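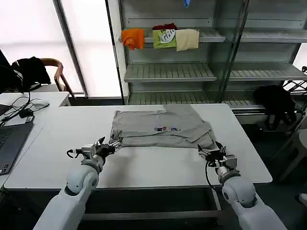
Folding and bagging T-shirts for storage

Jersey knit relaxes while it is being handled, so most of the work in a flat fold goes into keeping the edges where you put them. The method below gives a rectangle that stacks, goes into a thin bag without bunching, and opens again with few hard creases.

Work surface

Use a smooth, hard table at least 30 inches deep. A bed or an ironing board gives under the hand and lets the hem drift. Pale tops are good for checking dark shirts for lint and less good for checking white ones. Wipe the table and let it dry before any fabric goes down. Table height matters more than people expect: with the elbows slightly bent, the palms should rest flat on the surface.

Folding

1. Lay the shirt face down and pull the side seams straight. Work from the hem toward the shoulders.

2. Smooth with the flat of the hand, outward from the center. Fingertips leave ridges in knits.

3. Fold one side in to the middle of the back. Turn the sleeve back on itself so that it lies inside the fold line. A sleeve left at an angle makes a lump in the finished stack.

4. Repeat on the other side. The two folds should meet or overlap slightly.

5. Bring the hem up to a point just short of the collar, then fold once more.

6. Turn the bundle over. If there is a small chest print, it should end up facing you and level with the front edge.

Printed shirts should not be creased across the print. Move the last fold up or down an inch to clear it. Heavy plastisol prints also stick to each other in warm closets; a sheet of plain tissue between shirts prevents this.

If a corner slips, lift that edge only, between thumb and two fingers, and lay it down again. Shaking out the whole shirt costs more time than the correction.

Bagging

Thin film bags cling to a tabletop and to themselves. Rub the open end between dry fingers until the two layers separate, then push a hand inside to the bottom seam to let air in. Slide the shirt in fold first. Press the air out from the closed end toward the opening, and turn the flap under the bundle - tape is not needed for shirts that will be stacked.

Film reused from dry cleaning is acceptable for transport but should come off before storage. It tears along old creases and holds moisture.

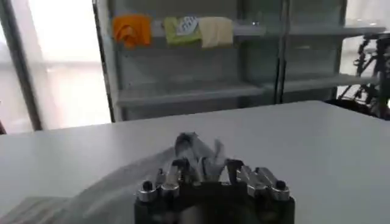
Florence Sawatzky: I stopped using film for anything kept past May. Cotton pillowcases hold 10 shirts each, they breathe, and they go through the wash with everything else. Film is fine for a suitcase.

The pillowcase method works for long storage. Its drawback is that the contents are hidden, so pin a paper tag to the open end.

Stacking

Limit a stack on an open metal shelf to 10 shirts. Above that the lower ones take a permanent crease at the center fold. Put heavier knits at the bottom and alternate the direction of the thick edge from one shirt to the next. On wire or ribbed shelving, lay down a sheet of smooth cardboard first.

Shirts that come out wrinkled

Spread the shirt flat, mist lightly, smooth by hand and leave it for 30 minutes before refolding. Ironing is seldom required for plain jersey.

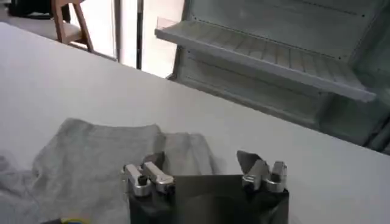

Gray knit cloth on the table, wrinkled.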